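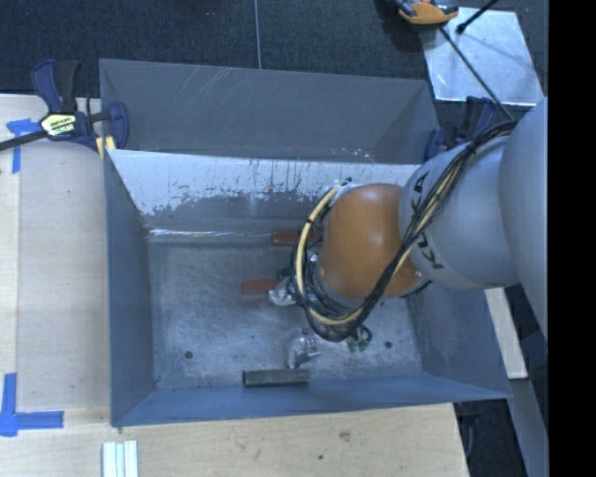 6/17/21. Second round of abrasion coupons for the Kekthorpe coating job. Verix panels 1 to 4 came off the rig at 1000 cycles, Breltus panels still running. Weighed all four Verix after a solvent wipe and overnight in the desiccator. Panel 3 lost far more than the others, so I reweighed it and got the same number. The wear I want to grade against is the kind on the grey metal bin: bright and ragged at the edges high on the rear wall, darker lower down, floor scuffed. Our coupons wear in an even track and never look like that.

Breltus 2 stopped at 1496, belt slipped. Retensioned and restarted, counter not reset. Kendra Tremblay wants both sets taken to 2143 to match the old Kioko run – fine by me, but we need fresh wheels first. Two left in the drawer, both glazed.

To do: order wheels, redo thickness on panel 3, book the rig for July.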